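## 3. The carrel as a place to read from paper

### 3.1 Setting

We did our work in the Fajardo reading room at Walstead, where 16 carrels are open to anyone with a library card. We had expected the desks to be the dull part of the project. They became our favorite part. A carrel looks like the simplest piece of furniture in a library, a flat top with a few upright panels, and yet each reader who sits down in one starts changing it within moments. The chair goes in or out. The bag goes under the desk or against the panel. The page is pushed away, pulled back, turned a little, and finally either left on the desk or picked up.

Earlier work in the Plilludero project dealt with long reading on open tables. Open tables give a reader room to spread out, but they also give other people's elbows, voices and coffee cups a way in. A carrel removes most of that, and what remains is a small patch of desk, the light on it, and the page. We wanted to know how people use that patch when the reading matter is as small as it can be, a single sheet with a short text on it.

The desktops are white and the back panels a light tan. Readers told us they liked the pairing, and we agree with them! White on white does raise a question, though. A sheet of printer paper lying on a white desktop has a much weaker outline than the same sheet on dark wood, and we were curious to see whether that would change where people put it. 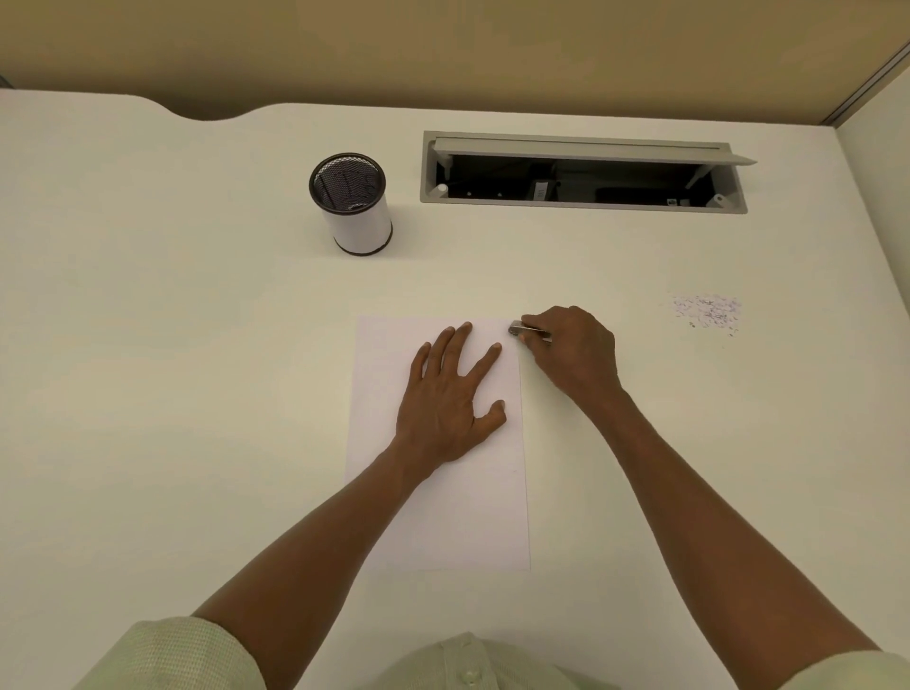

**Figure 2.** Carrel desktop with a single sheet in portrait direction. The pen holder and the cable slot, lid raised, are near the back edge.

The back of the desk is taken up by things that belong to other kinds of work. The cable slot serves people who bring a laptop, and the pen holder serves people who write. As Figure 2 shows, both sit well back, so the near half of the surface is free for the page. Readers from paper had no need of the slot, and most of them paid it no attention. A few told us that an open lid drew their eye, mainly because of the dark opening underneath it. One reader closed the lid before starting every text and opened it again on leaving, which we found a charming habit and a useful one to note. In an otherwise pale space, anything dark becomes a place for the eye to land.

### 3.2 Reading matter

We kept the texts short and plain. Each was a passage on an everyday subject, such as gardens, markets or life in a small place, written so that nobody would need special knowledge to follow it. Sentences were of ordinary length and the words were common ones. We avoided stories, as a good story makes people forget how the type looks, and the look of the type was exactly what we hoped they would talk about.

A session lasted 10 minutes. In that time a reader went through the sheet at their own pace and then talked with us about which parts had been easy on the eye and which had not. There was no score and no right answer. Over the whole study we collected 600 remarks in this way, and sorting them was a pleasure. People have strong and very exact feelings about type size. They speak of letters that "lean on each other," of lines that are "too thin to stand on," and of bold print that "talks over the rest."

We did not tell readers whether to leave the sheet flat or lift it. The Renden reading trials, which were run at sloped desks, had fixed the page in place with a clip, and we understand the appeal of that. It makes distance easy to measure. But a page in the hands is one of the oldest ways to read, and we were eager to leave room for it.
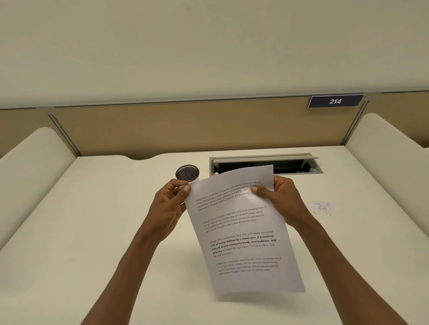
Setting the same words several ways on one sheet was the best decision we made in planning the texts. When the wording stays the same, a reader soon stops reading for meaning and begins to notice weight, size and spacing, and the remarks get richer as they go down the page. The village life text shows the method well. Its passage comes four times, and the third setting, in slightly larger type, carries a long bold stretch from "way of living" through "local traditions, and primary," so the heavy letters begin and end partway through a thought. The fourth is the smallest and lightest of the set, and with the sheet held up in both hands a bright glare washes out some of the first paragraph, near the right thumb. Glare of this kind matters a great deal to our subject. A reader may call a paragraph faint when the ink is perfectly sound and the angle of the paper is to blame.

### 3.3 Flat or lifted

The readers fell into five loose groups by what they did with the page. The first left it flat throughout. The second slid it toward the edge of the desk and leaned over it. The third lifted it straight away and kept it up. The fourth began flat and lifted the sheet when the type got small, and the fifth went back and forth so often that we gave up trying to say which position was the main one. We are fond of this last group. Their sheets were never still, and their remarks about light were by far the most detailed in the set.

Lifting solves one problem and brings in two others. It shortens the distance between eye and type, a real help with small, light print. At the same time, a single sheet has little stiffness of its own. It bends where the fingers press, and a bent page catches light unevenly, so that one paragraph can look grayer than its neighbor. Fingers also need somewhere to go. A thumb on the front of the page takes up margin, and where the margin is narrow it takes up words. Several readers shifted their grip to uncover the start or end of a line, and did so without seeming to notice.

A flat page avoids the bending and leaves the hands free, and the desk holds it at a steady angle. Its weakness is distance. Tall readers in particular found themselves folding forward over the desk, and their remarks on comfort were about necks and shoulders more often than about letters.

For future texts we plan to keep wide margins on both sides and to vary the order of the settings, so that the lightest type does not always come last. We would also love to repeat the sessions with a heavier paper. Two readers asked for it on their own, and one of them had brought a sheet of card from home to show us what she meant.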